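Teleop demos keep turning out jerky near the board – operator or settings?

Asked by Cyprian Jabłońska

We're recording demonstrations of a peg and cylinder task by remote control, two arms, fingered hands, operator in gloves. Reaching across is fine. Once a hand gets within a finger's length of the board, everything turns into a nervous wobble. We have 500 to record by the end of October and I'd rather not teach the thing my nerves. Three from this morning:

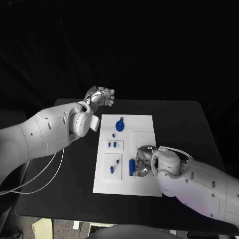
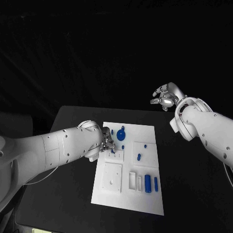
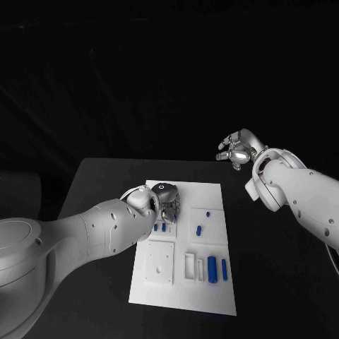 What I'd like to know is whether to keep the wobbly ones, or bin them and slow everything down. The policy we trained on the first lot at Govcombe has copied the dithering very faithfully, which I suppose is a success of a kind. It stops over a hole, has a think, goes away and comes back. I've wondered if the idle hand makes it worse, as in the second one, where the left has hold of a small blue part and the right is just up in the air with nothing in it. I have to keep that arm up with my own arm, and after 15 minutes I'm shaking like a wet dog. Would you park it?

Orla Kinsella

Park it, yes. Put a foot pedal on each side so you can freeze whichever arm isn't working. Ours at Mulcahy came to 2 pedals and an afternoon of swearing. Freeze it somewhere you'd happily start the next move from, or you'll get a lurch when you let go of the pedal.

Then scale your motion down close to the board, so a big movement of your hand makes a small one at the other end. If your software won't do that, look at the smoothing on the glove signal. Too much and the hand lags, you overcorrect, and there's your wobble. Turn it down before you blame yourself.

As for the recordings, keep the ones where you miss and then fix it cleanly. Bin the ones where you hover and dither. I trim long pauses too, but only when both arms are still.

Diarmuid Ó Briain

Have you tried coffee? Or less coffee, I suppose.

Cormac Coughlan

Agree with Orla on the pedals, less so on trimming. We trimmed pauses on the Dususov job and ended up with arms that set off before the fingers had closed. Leave a beat after each grasp.

Also swap operators every 6 recordings. It's dull, they'll grumble, and the last one in each batch will look a lot more like the first.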